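Sprechnotizen: Die Kaffeeecke im Büro
Pouran Ahmadpour, Hausrunde Hudura, Nov 30, 2025
Dauer mit Fragen etwa eine Viertelstunde

Begrüßung kurz halten. Wer ich bin: zuständig für Empfang und Besprechungsräume, seit dem Umzug auch für die Kaffeeecke. Heute geht es um den Kaffeetisch. Kein großes Thema, aber eines, zu dem ich viele Mails bekomme.

Ausgangslage
Im alten Büro stand der Vollautomat von Bradamar. Der Wartungsvertrag lief aus, und eine Verlängerung wollten wir nicht. Seitdem Kapseln. Der Verbrauch im ersten Halbjahr lag bei 1.336 Kapseln, im zweiten bisher bei 1.313. Also praktisch gleich. Bitte dazusagen: Gezählt sind die gelieferten Kapseln, ohne Restbestand im Schrank.

(Pause, falls jemand nach den Kosten fragt. Zahlen hat die Buchhaltung, ich habe sie nicht dabei.)

Der Tisch
Heller Holztisch, die Maschine hinten, Kapseln rechts daneben, links Platz für Tablett und Glas. Mehr soll dort nicht stehen. Zucker, Löffel und Teebeutel kommen in die Schublade im Flur.
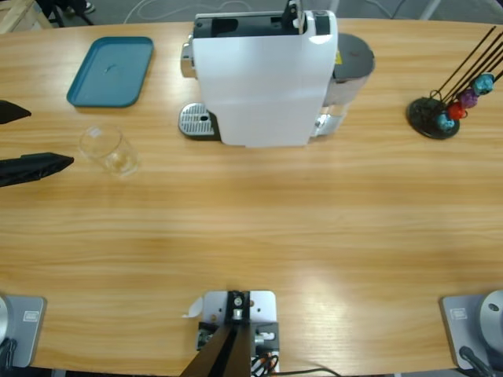

Mit dieser Ordnung arbeiten wir jetzt seit drei Wochen. Vorher hatten wir zwei andere Varianten. Bei der ersten stand die Maschine quer, und man musste um den Tisch herumgehen, um an den Tank zu kommen. Bei der zweiten lagen die Kapseln in einer Schale, und die Schale war immer im Weg. Die jetzige Aufstellung kam aus dem Team Paredes, danke dafür.

Kapseln
Der Halter wird morgens vom Empfang nachgesteckt. Er ist für den laufenden Bedarf da, der Vorrat liegt im Schrank. Wer die letzte Kapsel einer Sorte nimmt, trägt sie bitte auf der Liste an der Schranktür ein. Sortenwünsche ebenfalls auf die Liste, nicht per Mail an mich. Bestellt wird einmal im Monat, im November ist das schon erledigt.

Häufige Frage: Warum gibt es so selten Entkoffeinierten? Er wird kaum genommen. Ich bestelle trotzdem weiter eine kleine Menge mit.

Wasser
Der Punkt mit den meisten Beschwerden. Der Tank sitzt hinten an der Maschine und wird gern vergessen. Regel: Wer sieht, dass wenig drin ist, füllt nach. Frisches Wasser aus der Küche, bitte keine Reste aus Gläsern oder Karaffen. Deckel danach wieder richtig aufsetzen. Abends leert der Empfang den Tank und spült ihn aus. 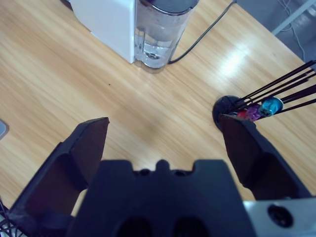 Wassertank neben dem weißen Gehäuse, ungefähr halb gefüllt.

Wer für eine Besprechung mehrere Tassen macht, füllt vorher auf. Das erspart den Gang mitten im Brühen. Für größere Runden gibt es weiterhin die Kannen von Tello, Anmeldung bis zum Vortag bei mir.

Abtropfgitter und Tablett
Gitter abends abnehmen, mit warmem Wasser abspülen, trocknen, zurücklegen. Nicht in die Spülmaschine. Das blaue Tablett ist zum Tragen gedacht und kommt nach der Besprechung zurück auf den Tisch. Gläser gehören nach Gebrauch in die Küche.

Zum Holz: Die Platte ist geölt. Kaffee gleich aufwischen, keinen Scheuerschwamm benutzen. Ein feuchtes Tuch reicht. Im Frühjahr wird nachgeölt, dann ist der Tisch zwei Tage gesperrt – Termin kommt per Aushang.

Noch offen
– Entkalken: bisher nach Gefühl, ich hätte gern einen festen Rhythmus. Vorschläge sammeln.
– Sammelbehälter für gebrauchte Kapseln: steht im Moment in der Küche, einige hätten ihn lieber näher am Tisch. Kurz abstimmen lassen, Handzeichen genügt.
– Zweiter Halter für den oberen Stock. Angebot liegt vor, Entscheidung nach der Runde.

Danach Fragen. Liste für den Spüldienst herumgeben und am Ende wieder einsammeln.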